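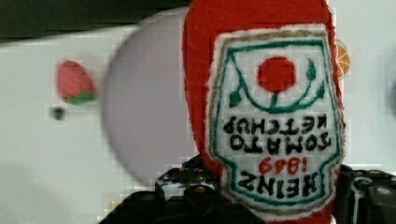

The sauce bottle, label side

Cleaning plush food + plastic play kitchen bits, what's safe to wash together?
Posted in Toys & Play, Monday

kokeo_mum

Hi all, quick one before school pickup. We've ended up with a big mixed lot of play kitchen stuff for our playgroup. Mostly plastic, so easy, but the ketchup bottle is a soft one, fuzzy all over with the label stitched on (or embroidered, whatever you call it). It's the favourite by a mile. Goes in mouths, goes on the floor, goes home in someone's hood once.

What I want to know:

Can the soft bottle go in the machine or will the black lettering bleed into the white bit of the label?

Is the plastic stuff ok in a dishwasher? There's a colander, a frying pan, a slotted spatula, a pot, plate, cup. Plus the pretend fruit, strawberry and banana and so on. And there's a little toaster oven that I assume just gets wiped.

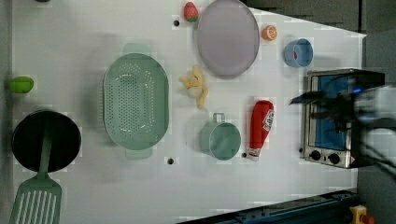 No care tags on anything. The box said Otar on the side but I don't think that's the maker, I think that's just who shipped it. Budget is basically nil so please don't tell me to buy a steriliser. Also need it all back out by Wednesday arvo, so drying time matters.

Thanks in advance, sorry for typos, on my phone with a toddler on my foot

3 replies

Vasco Esteves

Ran the toy library at our local hall for a few years, washed a LOT of this. Soft stuff first.

Spot test. Damp white cloth, tiny bit of wool wash, press it on the red for a minute and then on the black letters. Colour on the cloth = hand wash only, cold, quick. No colour = you can risk the machine. Cold, gentle, in a pillowcase with a knot in it or a proper mesh bag if you've got one. Nothing else in with it except maybe an old towel so it doesn't bang round. Don't soak it. Soaking is how you get a pink label.

Don't wring it either, stuffing goes lumpy and it never comes back. Roll in a towel, stand on the towel, hang it by the cap end out of direct sun. Give it a full day and then squeeze hard. If the middle feels cool it's still damp, leave it another night. We lost a whole basket of plush veg to mildew one March becuase someone put them away after lunch.
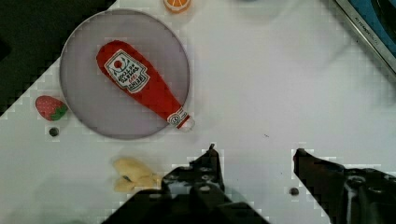 Soft bottle on the plate, strawberry next to it

Plastic. I wouldn't do the dishwasher for cheap sets. We had two colanders warp, the holes went all stretched and the sides leaned in. Warm water in the laundry tub, dish soap, soft brush for the holes. Rinse well. Air dry on a rack, colander upside down.

Pretend fruit is the one people muck up. Check for a little hole or a seam. If it's hollow, water gets in and sits there and goes black. Wipe those, don't dunk. Squeeze one over a tissue if you're not sure.

Toaster oven: wipe, yes. Cotton bud for round the knobs. If it takes batteries get them out first, obviously.

For timing, wash the soft thing tonight. Everything else can wait.

damance_dave

just chuck the lot in the dishwasher top rack, mines been through heaps and its fine. soft one in with the towels. kids need germs anyway

(edit: ok the plate did go a bit wobbly. still fine)

koval_lane

Sort of agree with Vasco, definately not with Dave, sorry Dave. Couple of things to add.

We do ours in batches by how long they take to dry. Flat things are quick. Anything cup shaped holds a puddle. So before I start I lay it all out on a table and shuffle it into groups, takes me 7 minutes tops, and it means I notice what's cracked or sticky before it's wet and slippery.

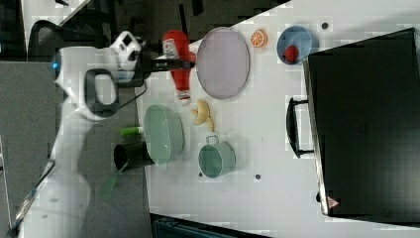
Drying is where I'd spend the effort, more than on what soap you use. Old tea towels on a table near an open window, everything tipped so it drains, turn it once before bed. Take nested things apart first. The strawberry sitting in the blue bowl is a good example, that's a nice little wet pocket if you rinse them together and forget. Same with pots inside pots. And the banana, if yours has folds like that, run a dry cloth down into them or you'll get grime along the creases.

Sticky residue (ours was sultana, I think) comes off with a bit of bicarb paste and a thumb. Old toothbrush for edges. Don't use the scourer side of the sponge, it dulls the colours and then they hold dirt even worse.

Disinfecting, we only bother after a tummy bug. Check the label on whatever you've got for dilution and contact time, then rinse like mad, this stuff gets licked. Wouldn't put bleach anywhere near the red one.

If the soft bottle doesn't come good, put it aside for the over threes and tell them it's for shops only. Works maybe half the time.

kokeo_mum

Legends, thank you. Did the cloth test, a tiny bit of red came off, nothing from the black. So hand wash it is. It's rolled up in a towel on the bathroom floor right now and I've been told off by a three year old for squashing it.

Found a seam on the strawberry too so that's getting a wipe only. Will do the plastic tomorow after drop off.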